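Section 2: Setting up the packet box (Cekitz, green sleeve / white drawer)

Quick version for the break rooms. Full parts list is in section 1. Questions to Usa Phromma, mornings only.

Before you start
Wipe the table. Dry it too. Crumbs get under the sleeve and scratch the finish, seen it on the Abdella floor already.
Have the refill carton handy (144 packets, item 1016).

2.1 Placing the box
1. Sleeve down first, opening toward the side people reach from.
2. Slide drawer in, rounded front facing out. Goes in one way only. If it stops halfway, take it out and turn it round.
3. Keep it back from the table edge. A hand's width is plenty.

2.2 Filling
1. Pull drawer partly out. Not all the way, it tips when full.
2. Drop packets in by the handful. No need to line them up.
3. Check the level at the front end, thats where they pile up.
4. Anything over the rim gets pushed flat or taken out.
5. Close slowly. Feel a drag = stop, open, flatten again. 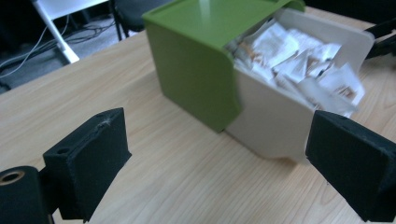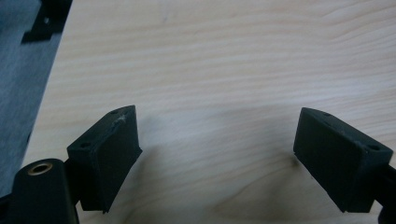
Fig. 2. First picture: drawer partly out, packets heaped over the rim, see step 4. Second picture: table surface.

CAUTION: Do not force the drawer. Packets caught under the top of the sleeve will tear, and sugar in the runner means washing the whole thing.

Note: Torn or empty wrappers go in the trash, not back in the drawer. Pick them out at every refill.

2.3 Cleaning
1. Empty the drawer onto a tray.
2. Take the drawer all the way out, support it from below.
3. Warm water, soft cloth, both parts. No scouring pads on the sleeve. No dishwasher.
4. Let both parts dry compeltely before refilling. Damp paper sticks.

2.4 If something is off
Drawer won't close: too full. Go back to 2.2 step 4.
Drawer closes but pops out again: packet stuck at the back. Take the drawer out, reach in, pull it loose.
Box slides around: table still wet, or grease underneath. Wipe both.
Crack in the sleeve: stop using it, leave it on Tanvir Gunawardena's shelf with a note. Spares come Thursday.

Labels and refill orders: see section 3.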